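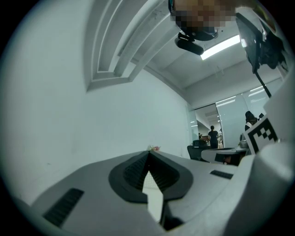 Chapter 2. Light, Walls and the Working Desk

A room for work is judged first by its light, and only later by its furniture. Many students begin their plan with the desk, and then they are surprised that the person sitting there gets tired early. In this chapter we begin with the ceiling. A long fluorescent fixture spreads its light along a room, and white walls send much of it back. Frosted glass partitions let daylight pass to the corridor, but they also reflect the lamps as bright streaks, and the planner must think where these will fall. A screen should be turned until it shows no glint.

After the light comes the desk. Florian Brunner, in his course notes for Widmer, asks for a lamp level of 363 lux on the desk top and a color temperature of 4000 kelvin. We will use both values in the exercises. He also advises that small objects should live in one container — a habit which keeps the surface free for the hands.

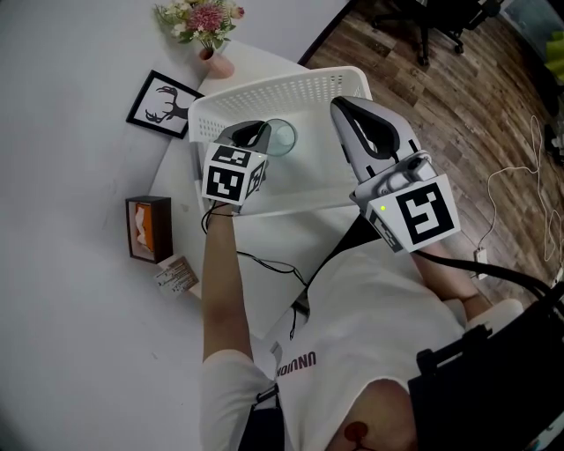
Figure 2.1. White desk with a perforated basket, a tissue box and a pink vase of artificial flowers.

Before you read section 2.1, draw your own desk from above and mark everything that you did not touch this week.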